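搬到新家以后的第一个冬天

搬进这套房子到现在，算起来已经是第4个月了。之前好几位朋友留言问我新家住得习惯不习惯，我一直拖着没回，今天正好在家休息，泡了一壶茶，慢慢跟大家聊聊吧。

先说最让我意外的一件事，就是我居然重新开始做饭了！以前住在公司旁边的时候，楼下什么都有，下班顺手拎一份回家，冰箱里常年只有鸡蛋和半瓶老干妈。现在这边出了小区要走15分钟才有像样的馆子，刚搬来那阵子我还抱怨过，后来天冷了，懒得出门，就翻出妈妈当年给我抄的那本菜谱，一页一页试着做。头一回炖萝卜牛腩，盐放多了，兑了两次水，最后变成一大锅汤，连着喝了3天（味道其实还不错，就是后来闻到萝卜就想躲）。

妈妈的菜谱写得很有意思，从来不写几克几毫升，全是“一小把”“差不多就行”“看着办”。小时候站在灶台边上看她做，觉得做饭是天底下最简单的事，等自己拿起锅铲才晓得，那个“看着办”里头有多少年的功夫。我打电话去问她红烧肉的糖要炒到什么颜色，她想了半天，说，就是那个颜色呀。我们俩在电话两头笑了好久。

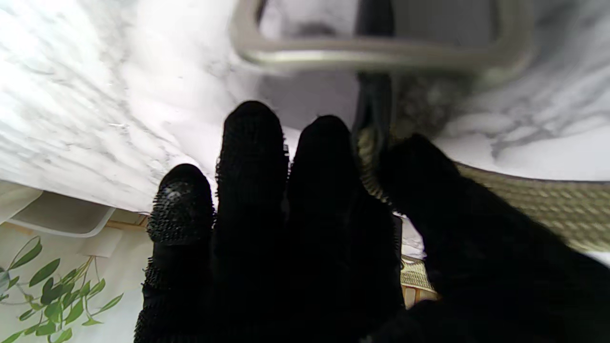

后来我也摸出一点自己的门道。炒糖色火要小，人不能走开，手机也别看，等锅里的小泡泡变密了就赶紧下肉。葱姜我喜欢多放一点，酱油反而比妈妈用得少，做出来颜色浅些，她看了照片说“不像样”，可是过年她来住的那几天，一盘肉倒是她吃得最多。

再说说邻居。对门住的是Danica，搬来第二个礼拜就敲门送了一盘自己烤的小饼干，里面有核桃，香得不得了。我不好意思空着手还盘子，就装了些自己包的饺子过去，她又还了一罐果酱，就这样你来我往，到现在那只盘子还在两家之间跑，我都忘了最早是谁家的了。上个月她教我揉面，说面团要像耳垂一样软，我揉完面捏着自己的耳朵比了半天，还是拿不准。

阳台上的花就没这么幸运了。从旧家带来的茉莉落了一地叶子，我隔几天去看一次，松松土，也不敢多浇水，只盼着它能熬到五月份。薄荷倒是长得很泼辣，掐了又冒，冒了又掐，今天这壶茶里就放了两片。

说着说着又扯远了。新家当然也有不方便的地方，暖气不太热，晚上看书要在腿上盖条毯子，楼上的小朋友每天傍晚准时练琴，同一首曲子弹到现在还是卡在同一个地方，我在厨房切菜的时候都会跟着替他着急。不过昨天他居然顺下来了，我拿着菜刀愣了一下，差点想给他鼓掌。

晚饭打算做番茄鸡蛋面，茶也喝得差不多了，我先去洗番茄。你们家里要是有什么好做的冬天的汤，记得留言告诉我，萝卜的除外！

2023年2月8日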